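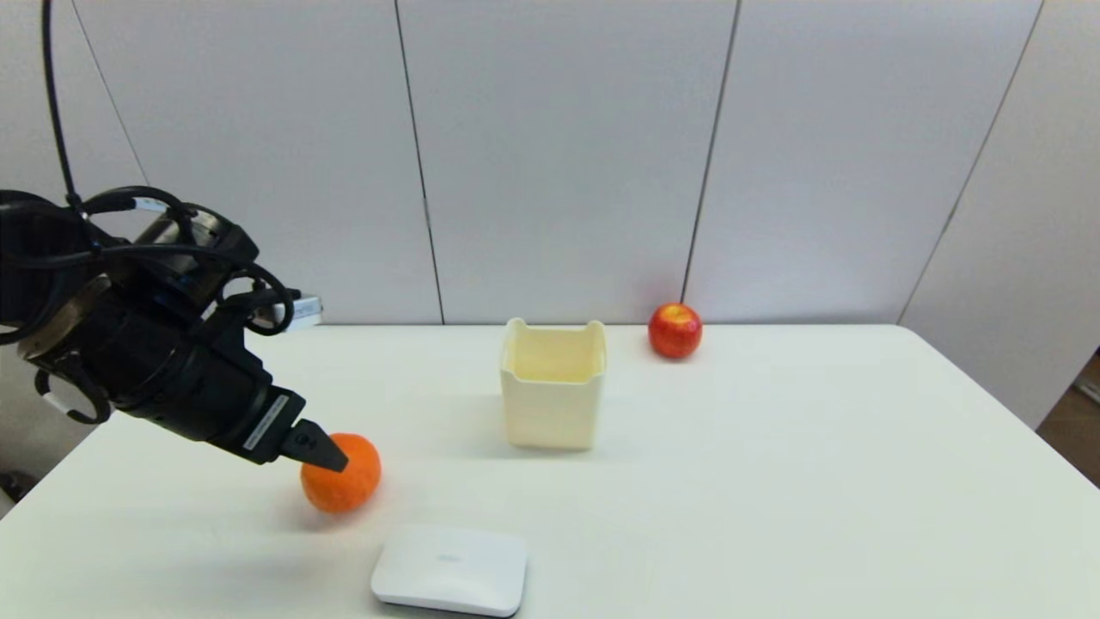

Quand on demande à la responsable de l'atelier Brasemel ce qu'elle pense du kit de préhension Zoston, après 28 jours d'essai, elle prend son temps, se ressert un café et commence par les câbles. « Ils font de belles boucles autour du bras, c'est vrai, mais il faut les guider avec soin, sinon on passe la matinée à les rattacher ! »

Le reste l'enchante plutôt. Les deux doigts, courts, se règlent depuis le logiciel fourni, et elle a choisi de commencer par des fruits, orange et pomme, « parce que la peau ne pardonne rien, et puis ça sent bon dans l'atelier ». Son équipe a noté 138 prises, dont 11 ratées, presque toutes le premier jour (le temps de comprendre le réglage de la force, bien caché dans un sous-menu).

Et le prix ? 2 446 euros, montage non compris. « Ce n'est pas donné, mais on m'a toujours répondu au téléphone. » Elle garde le kit jusqu'en juin et voudrait ensuite essayer les tomates.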